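12 June 2023

**Bradmont robotics club: progress report to Gustby**

Short one, exams on.

- Spent up to 3,000 of the grant so far, mostly arm rental and cables
- 19 students signed up in February, 6 still on the Totik dish-sorting task
- Grip code works on bowls, cups still a mess. Rewriting teh approach angles now
- Need 4 more sessions befor the demo 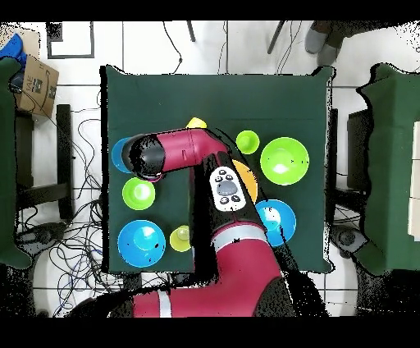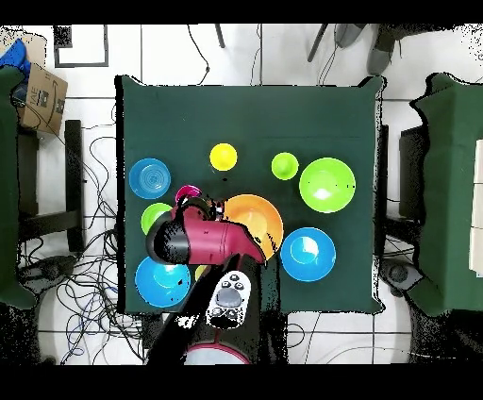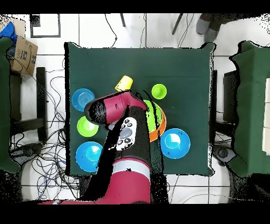

*Arm over the green table with the bowls and cups, all three from above.*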